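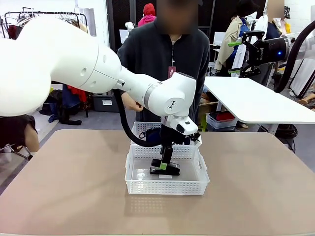 2 min read

Speaker notes, Friday slot (Pamville, upstairs room). Slow down on the prices, Callum!

Leave the photo up while people find seats. Say hello, Callum Shearer, I buy kit for Dogbe, we sort and pack small goods, and I've had the Plolleck two-arm package on trial since May.

Start with the gripper. Flat black thing in a white basket with holes in the sides, and the fingers have to reach right down to it. Flat stuff is what I'd have bet against - a tall box is easy, a thin thing lying on the bottom of a basket isn't. Mention the green pad on the finger. Pads are a spare part, 28 pounds a set, and you'll want more than one set.

Then point at the cable. It hangs in a big loop under the forearm and I don't love it. Clandetti sell a clip-on sleeve for theirs and I've asked Plolleck for the same (no answer yet, be nice about it).

Baskets next. Ours are the cheap see-through white sort and I didn't want to swap 2,000 of them for special trays, so that was my first question on the phone. They said keep them. Big tick from me.

Numbers slide. 1,786 picks logged in our trial, 944 of them soft goods. Soft goods were slower, straps especially. Say so plainly, someone from the sales side will be in the room.

Support: good on the phone, slow by email. Setup took us longer than the brochure says - tell the plug socket story if there's time.

Would I rent it again? Yes, for baskets. I'm not ready to buy. Questions, then tea at half three.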